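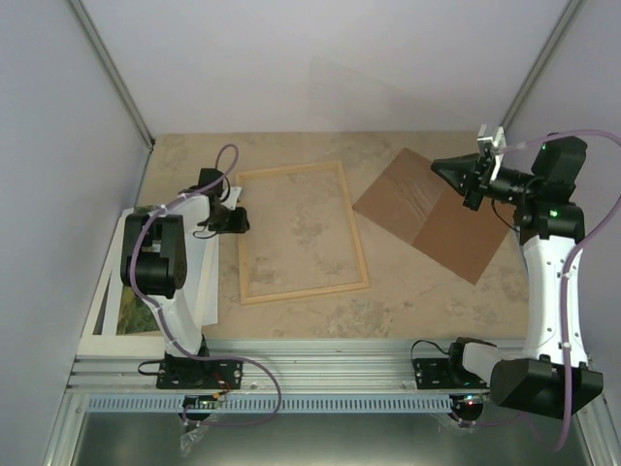

My house rules for a two-arm picture-framing bench

I run a little bench in my workshop with two robot arms on it, and the job is handling picture frames. I've been rewriting my rules since July and this is the September 2022 version. Our set of rules at Goel was fine for one arm. Two arms sharing a table is a different animal, so pinch whatever's useful!

Before you power anything up

1. Run your hand along every cable from wrist to base. Mine are tied along the links, and I leave a generous loop at the wrist so nothing pulls tight when the joint turns. If a tie has slipped, replace it there and then.

2. Decide which arm owns which part of the table. I give each one its own side and call the middle shared. Only one arm may be in the shared bit at a time, and I set that in the software (I use Midus, but any decent controller will let you do it).

3. Put a speed limit on. I never go over 500 millimetres a second while I'm trying a new routine, and much slower than that near the wood.

4. Find the stop button with your eyes shut. Seriously, do it. Then press it once with the arms moving slowly and check that both of them stop, because on my first setup only one did.

Picking up a frame

Bare wood marks if you so much as look at it wrong, so most of my rules here are about being gentle. Bring the gripper in open, with the fingers either side of the piece you want. Pause there. I make myself check the wrist camera before every first close of the day - it takes a moment and it has saved me a good few dented edges.
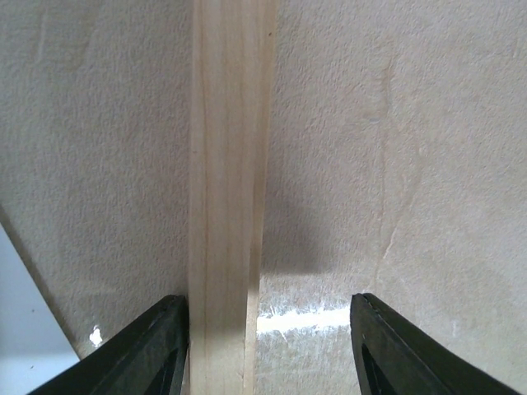

If one finger gets to the wood well before the other, don't just close and hope. The near finger will shove the whole frame sideways and your saved positions are all wrong from then on. Back off, shift the wrist across until the gaps match, and try again. Start with the lowest grip force you've got and creep up until the piece lifts without slipping.

Keep a log as well. Mine is a plain notebook called Event (it was printed on the cover when I bought it), and every stop, bump or dropped piece gets a line. I'm up to 31 lines, mostly bumps.

Putting things away

Park both arms clear of the shared zone before you reach in, and cut the power to the motors too. A paused arm can start again, so I treat paused as moving. Then take out the frames, wipe the fingers with a dry cloth and write down any settings you changed.

Next on my list is a proper light curtain for the front. Zatus quoted me 900 pounds for one, so it'll have to wait a bit.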